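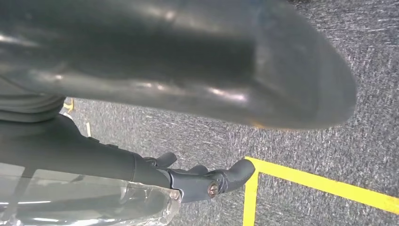
Up at silly o'clock again because I couldn't stop thinking about the wrist. Kettle on, toast burnt, in the unit before the heating had come on. I do like it at that hour, mind you – no phones, no forklifts next door, just me and the arm and a radio that only gets one station.

So, the wrist. For a week it has been making a tiny tick whenever it rolls past the halfway point, and every time I went to listen properly it behaved like an angel. Today it ticked first go! I ran it slowly back and forth with my ear as near as I dared (speed turned right down, one hand on the stop button, before anyone at Gedovmont tells me off) and I'm now fairly sure it's a screw in the gripper housing and nothing to do with the bearing. I was so relieved I had a second breakfast.

The cell is the one we set up for Wasix in May, the sorting job with the soft packs. It's a good little machine and I've grown very fond of it, but it does like attention. The Akolgo people say to check the gripper every 2,000 cycles and I'd let that slide, what with the move and then the business with the van. The counter was well past it. Bad me. I've written the number in big pen on the whiteboard so I can't pretend not to know.

Power off, lock on, tag on, and then a very happy hour with the little screwdrivers. There are 12 screws on the list for the hand and I went round them all twice. One took nearly a quarter turn before it nipped up, so there's my tick, the little beggar. I put a dab of the blue stuff on it and drew a line across the head in paint pen so I'll see if it creeps again. I also found a cable clip that had worked its way open and was letting the lead rub. Not through yet, but give it another month and I'd have been writing a much grumpier entry. New clip, bit of sleeve over the shiny patch, done.

Then the cleaning, which I always moan about and always end up enjoying. You wouldn't believe the fluff a carpet gives off. I keep asking for proper hard flooring under the cell and I keep being told it's coming. Meanwhile I hoover round everything, inside the yellow tape and out, and pick the bits out of the finger joints with an old toothbrush. The tape itself could do with going down fresh at one corner, where my boot catches it every single time, but I used up the last of the roll on the loading side and forgot to order more. It's on the list. The list is on its second page.

After lunch (cheese roll, eaten standing up) I did the positions. Whenever I've had the hand to bits I run it out to its 7 taught points and check each one against the little pointer, and six were spot on. The seventh, the far one over the reject bin, was off by a whisker. I sat there for ages wondering if I could live with it. I couldn't. Jogged it over, saved it, ran the lot again, all fine, and then of course I'd forgotten to save the backup to the stick, so I had to go back in and do that too.

Finished up with a test of 80 picks using the dummy packs from Ullari, the ones that feel like a bag of cold custard. It dropped one, right near the start, and then none at all. I'd love to know what upset it. I've turned the grip up by the smallest step there is and I'll try another lot tomorrow before I hand it back. No tick the whole way through, though! I even turned the radio off to be certain.

Home late, knees aching from the floor, dinner out of a tin. Must remember: yellow tape, paint pen (nearly dry), more clips, and ring them about the flooring again.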